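A few posts on washing textured cushion covers, blankets and throws at home, as I get the same six questions every winter. Mostly about fringe, mostly about water temperature, some about why a cover no longer fits its pad.

Start with the care label. If it has gone, treat the piece as wool until you know better. A burn test on a single strand pulled from inside the seam gives a fair answer: wool smells of singed hair and leaves a crushable ash, cotton smells of burnt paper, acrylic melts to a hard bead. Do it over a sink with tweezers.

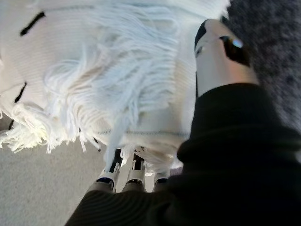 Noemi Messina
Textile care technician, Hodcombe

2/ Fringe is yarn with one end free. In the body of a knit, each loop is held by the loops next to it. A free strand has only its own twist, and agitation in water takes the twist out. The strand then opens, catches its neighbours and mats.

3/ So the variable to control is agitation. Temperature comes second, detergent third. People tend to work in the opposite order and buy an expensive detergent, then run it on a full cotton cycle.

4/ Spin speed. Machines describe this badly. "Delicates" on one model spins at 1,000 rpm by default and on the next at 400. Check the number on the display and bring it down by hand. I would not put anything fringed through 1,000 unless it is in a net bag and packed tightly enough that it can't travel.

5/ Net bags: fine mesh, zip closed, zip tucked under its guard. Coarse mesh lets strands through the holes, where they knot on the outside. I have cut more bags off more cushion covers than I would like.

6/ Hand washing, if you prefer it. Cool water, bath or large basin, detergent dissolved before the textile goes in. Press down, lift, press down. No rubbing, no wringing. 15 minutes is enough for ordinary household dirt. Rinse until the water stops feeling slippery between finger and thumb.

7/ Someone asked about vinegar in the rinse. It helps remove alkaline detergent residue from wool. It does very little for acrylic. It doesn't "set" dye in either. 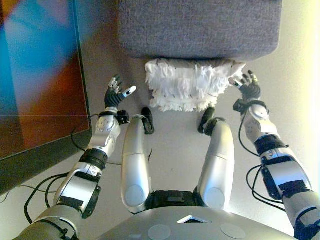
8/ Contrast stitching is the other weak point. Dark thread on a pale ground can bleed the first time it gets wet. Dampen a white cotton cloth, press it on one stitch for a minute, and look at the cloth. Any colour at all means cold water, quick handling and drying flat with a towel between the layers.

9/ I logged household pieces brought in to the Adlow workroom up to the end of July. 764 items. The commonest fault by a wide margin was matting from machine agitation. Shrinkage was next, then dye bleed. Moth was lower than I expected, though people tend to throw moth-damaged pieces away before they think of repair.

10/ These are pieces people thought worth bringing in, so don't read the log as a survey of what happens in homes generally.

11/ Drying. Flat, on a towel, out of direct sun, turned once. Comb the fringe with your fingers while it is damp, working from the tip back to the base. A wide-tooth comb is acceptable on cotton. On a loosely twisted wool it will pull strands out at the root, and those can't be put back without opening the seam.

12/ Do not tumble dry, including on the cool setting. It is the tumbling that does the damage.
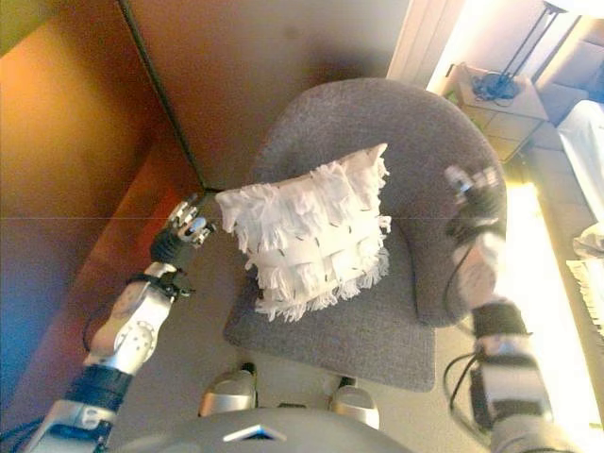
13/ Covers that no longer fit. Before you blame shrinkage, measure the pad. Feather pads get fuller after a good shake and fibre pads get flatter with use. Measure seam to seam across the middle, both directions, and write it down before the first wash. A cover that has lost 2 cm in one direction only has usually been dried under tension or hung from a corner.

14/ Mild shrinkage in wool can be partly reversed by soaking in cool water with a little hair conditioner and easing it back to size on a pinning board. Felted wool can't. If you can no longer see the separate rows, leave it alone.

15/ Nives Gatti at Clondon has a different view on steaming. She steams matted fringe from below at a hand's distance and gets good results on cotton. I have tried it on acrylic and the strands went limp and shiny. Test on the back.

16/ Storage: clean, fully dry, rolled, cotton sheet around it. Vacuum bags flatten fringe, and after a few months the creases are slow to come out. Cù sell a decent unbleached storage sheet; an old pillowcase does the same job.

17/ The workroom is closed from Fri 29 December and I won't be answering messages about stains until we reopen. If it is red wine: blot, cold water, blot again, no salt.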